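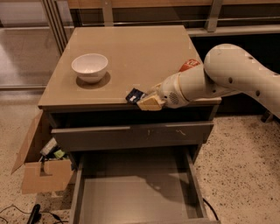
A white bowl and a small packet on a low cabinet.

The second pair

When Chih-ming Tse was asked to write down the name of his doubles partner, he left the line empty and gave the paper back. He was twenty-six years old and he had played badminton for the Villavent club during four winters. His partner was sitting next to him, on the bench where people change their shoes. They had already lived together for two years. At the club it was believed that they were cousins.

"I never told anybody that we were cousins," says Tse. "One person said it, and then it was easier to leave it like that. After some months I could not correct it any more without making a very big moment of it."

The partner was, and is, Cheuk-hei Yip. Today the two men are the first pair of the Villavent club in Clestley, and they are also married. I met them in the small café above the courts, where one hears the shuttles all the time and where the tea comes in glasses which are too hot to hold. Yip speaks quickly and apologises for it. Tse waits until he has the whole sentence ready.

Badminton has a reputation of being a friendly sport, and both men agree that it is. They were never insulted at Clestley. What they describe is smaller and it is difficult to complain about. In the changing room the other players asked Yip about girlfriends, always in a kind way. At the yearly dinner there were places for wives. When they lost a match because of a misunderstanding between them, the captain told them that they should go home and argue like a married couple, and everybody laughed, and they laughed too.

"I laughed the loudest," says Yip. "I remember that I was looking at Chih-ming to see if he was laughing enough."

It began to influence how they played. In men's doubles the two players must speak without stopping, and they also touch: a hand on the shoulder, rackets together after a point, sometimes an embrace when a long match is over. Other pairs do it without thinking. Tse and Yip thought about it. They stood further from each other between the points than any pair in the league, and their coach, a patient woman called Mrs Fu, believed for a long time that they did not like each other very much. She tried to separate them. For one season Tse played with a student and Yip played mixed doubles, and the results of both were better.

"That hurt me," Tse says. "I thought, so this is the price. With him I am a worse player."

The change came in September, at the Skellitz tournament. Skellitz is 158 kilometres from Clestley and the club goes there every year by minibus. It is an open tournament of the old kind, with 89 players in a hall that was built for far fewer, and matches which continue until late in the evening. The student had a bad ankle, so Tse and Yip were put together again at the last minute.

They lost the first game by a lot. In the break Mrs Fu came to them and asked, rather tired, what the problem was between them. Yip answered her. He says that he had prepared this sentence many times for many people, but never for her and never in the middle of a match with a towel on his head.

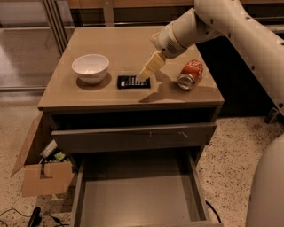
She looked at one and then at the other. Then she said that in this case they should know better who takes the ball in the middle, and she went back to her chair.

They won the second game and lost the third. Yip would like me to write that they won the match, because in his family the story is told like this, but Tse shakes his head. They lost it, 21 to 18, and in the minibus they sat next to each other, and when Yip fell asleep on his husband's shoulder (he was not yet his husband) the driver turned the radio down.

Not all went so well afterwards. One older member stopped playing against them in training. He gave no explanation, he was simply always on another court. Two parents of junior players asked Mrs Fu if Yip would continue to help with the children's group on Saturdays, and she told them that he would. Yip learned this much later. For several weeks he had noticed only that two children did not come.

I asked if he was angry about it.

"Sad, yes. One of them had a beautiful backhand."

Since last year the couple organise their own evening, once a month, in the same hall. It is meant for players who left the sport when they were young because they did not feel at home in it. The hall costs 300 euros for each evening and the players share this. Some come from far, and some have not held a racket since school. There is a man who played for his region as a boy and who stopped at seventeen, from one day to the next, and told his father that his knee was finished. His knee is excellent. Tse plays against him whenever he can and has, until now, beaten him only once.

I stayed to watch. What I noticed was mostly the noise, because everybody was calling: mine, yours, leave it, sorry. Tse and Yip played the last match against two sisters, who had much better shoes and hit very hard. Between the points the men put their heads together and talked behind their rackets, as professionals do on television, and when I asked later what they had discussed, Yip said that it was about the serve, and Tse said that it was about whether there was still rice at home.

They play at Skellitz again this year. Mrs Fu has entered them as the first pair and has asked that they arrive with the minibus like everyone else, at six in the morning, with their own sandwiches.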